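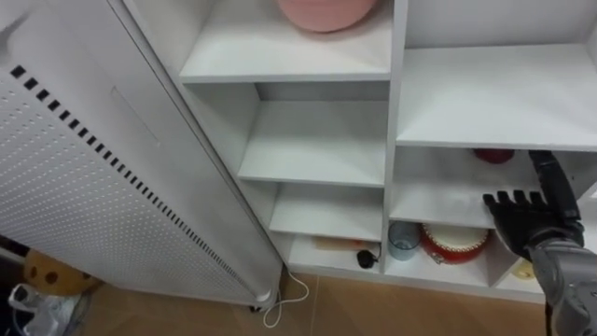 Tidying a Shelf: Notes from the Spring Term of the Robotics Club

The Lornen Robotics Club has now completed the first half of its spring project, and members have asked that a short account be kept on this blog. I have run the club for several years and am glad to oblige. The project is called Rarkmont, after the practice room where we began it, and its purpose is easily stated: a robot should be able to take a household object from an open shelf and put it back in the compartment from which it came.

The task was chosen by the students. In earlier years we entered the Vemar Schools Challenge with wheeled machines that followed a line, and the older members felt that they had learnt what they could from that. A shelf is a harder matter. The boards above and below leave limited room for the wrist, the side walls are easily knocked, and a hand with separate fingers has to be opened to the right width before it goes in.

The shelving is an ordinary white unit with two columns, divided at the bottom of the right column into smaller cubbies. The students stock it themselves. At present the bottom row of that column includes a clear light blue cup and a round red and white container, and a good deal of the term has been spent on those two. The cup is the more troublesome. Its colour is faint against a white background, and our first attempts at finding it by colour alone were poor. The container gave much better results from the start, and the younger members were allowed to begin with it.

Work is divided between 2 groups. The first looks after movement, and writes the sequence of positions by which the arm approaches, pauses and withdraws. The second looks after the record of attempts, which is kept in a shared workbook. By the end of March this held 2,435 entries, of which 1,250 were marked as complete. An attempt is only marked complete if the object has been returned upright and to the correct compartment. There was some argument over this rule – a cup returned on its side was felt by several members to deserve half a mark – but the stricter version was adopted and has been kept.

The most useful change so far has been a modest one. The approach used to be a single movement from the starting position to the object. It is now made in two stages, with a pause in the open space of the compartment before the fingers close. A student at the keyboard can stop the arm during that pause if the line looks wrong. Knocks against the shelf boards have become much less frequent, and the sessions are calmer for it.

Next term the club will move on to the higher compartments and to softer objects, which the present grip settings do not suit. We also hope to visit the workshop at Montes, where a similar club has been working on drawers. There are 12 places for new members from the lower years. No experience of programming is expected, though applicants should be willing to keep careful notes. Forms may be collected from the practice room at four o'clock on any club afternoon.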